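Goncombe shared workshop – gripper build
Progress report to the Tondudora small grants fund
2019-06-26

Where we are

Behind on the electronics, ahead on the mechanics. Second payment (650) arrived, thanks, mostly spent on bearings, printer filament and the Gusier driver board. Receipts in the folder.

Hand-held version of the gripper is finished and being used at home, off the bench, as promised in the October plan. Two fingers, black linkage arms, blue ridged pads on the inside of the tips. Pads are the third pattern we tried. First two were too smooth and shiny packets slid straight out.

Target task for this stage is snack packets going from a soft surface into a box. Chosen as cheap, light and awkward to grip. Bed covers are harder than the workbench – the fingers push down into the plush and the packet goes with them. 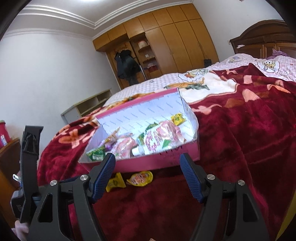
Gripper at the pink box, two small packets still on the blanket.

Packets with crimped ends are easiest, there is an edge to get hold of. Jelly cups are a pain. Round, small, and if they tip over the pads have to come in lower than the linkage likes. Squeeze pouches ok by the spout but heavy for the present spring, we will try a stiffer one.

Box walls also a nuisance. The upright flap is fine if you come in from the oposite side, otherwise the left arm catches it. Have written this down as a rule for the motorised version and not tried to design round it.

Spent so far

Total grant 2000. Remaining money is for the motor and the Ogura clutch, both on order. No overspend expected unless the clutch needs a new mounting plate, in which case we will make it out of stock already in the workshop.

Still open

Pad wear. Glue line on the left pad needed redoing once. Changing to screws would cost us width at the tip, so sticking with glue for now.

Approach angle. Level with the blanket works best for loose packets lying in front of the box, steeper for anything inside it.
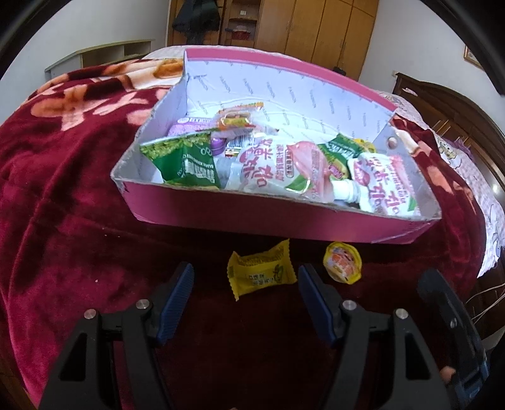
Next 3 months

Fit motor. Bench test with clutch, then back to the same packets and the same box so the results can be compared. Write up the pad patterns properly – drawings are done, text isnt. Parts list to go on the workshop page for other members.

Nothing needed from the fund at the moment except a yes or no on moving the leftover filament money to fixings.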